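Drawstring pouch

A drawstring pouch is a small soft bag closed by a cord running through a hem at its mouth. It is used to store and carry items such as eyeglasses, jewellery, cables and camera lenses. Most are cut from one or two pieces of fabric – cotton, velvet, nylon or a knit – and sewn along the sides.

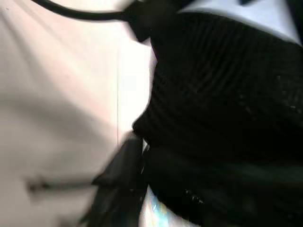

Closure
The cord passes through a channel and leaves it at one or both ends. Single-cord pouches are often fitted with a toggle, a spring-loaded stop that grips the cord when released. Double-cord pouches are pulled from both sides and need no toggle.

Shape
Rectangular pouches are the most common. Curved and tapered forms are made to fit a particular object and use more cloth for their size. The Staltgate pattern book, compiled by Raphaël Roussel, lists 56 shapes, of which the Eler is the narrowest.

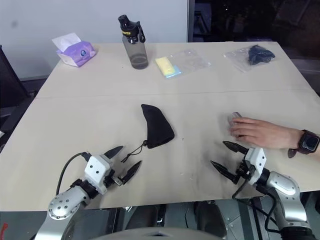 Black fabric drawstring pouch with cord and toggle, lying on its side on a light beige tabletop.

Care
Fabric pouches are generally washed by hand in cool water, with the cord left loose, and dried flat. Dark colours may bleed in the first wash.

See also: Cord lock; Ditty bag; Reticule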